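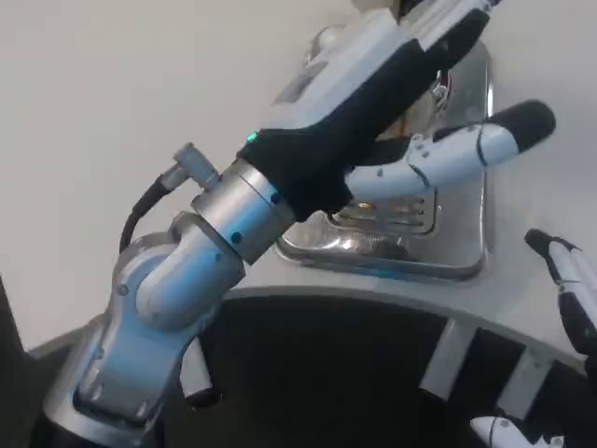 The stainless steel basin in its white worktop.

Kitchen Bathroom Utility Reviews Readers' Letters

Reviews > Kitchen > Sinks and Taps > Ultberg inset sink

Ultberg inset sink, four months on

I promised several of you a proper write-up of the Ultberg once it had seen some real use, and I'm sorry it has taken me until November to sit down and do it! We had it fitted in the summer when the old enamel one finally chipped beyond saving, and it has had everything thrown at it since — jam pans, muddy carrots, a great many teapots.

The first thing to say is that I love the shine. It's a polished steel, so it picks up every light in the room, and on a dark afternoon that cheers the whole kitchen up. The price of that is water marks. I go round it with a dry cloth at 10 in the evening before I turn in, and if I skip a night I can tell the next morning. If you know you won't do that, my sister-in-law has the brushed one from Curkau and hardly touches it.

The corners are nicely rounded, so crumbs and tea leaves don't lodge in them the way they did in our old square one. The drain has a slotted grate in the bottom, a rectangular one, and I had my doubts about it. Rice does get through. Peas don't. It lifts out easily enough for a scrub and I do mine with an old toothbrush and a bit of washing-up liquid.

I'm also very fond of the raised lip along the front, which saves my jumper from a good deal of splashing (I am a splashy washer-up, always have been). Against the matt white worktop it looks very smart, though you do want to wipe up beetroot quickly on a surface like that.

Grumbles? The fitting instructions are dreadful, 11 pages and hardly a drawing among them, and the clips arrived a week after the sink. Charbonneau, who supplied it, were very kind on the telephone and knocked the delivery charge off. I'd also have liked the bowl a touch deeper for the big stockpot.

I'd buy it again, and I'd give it 4 out of 5. Next month I'll be trying the Derkia dish rack, if it ever turns up.

Mélanie MacPherson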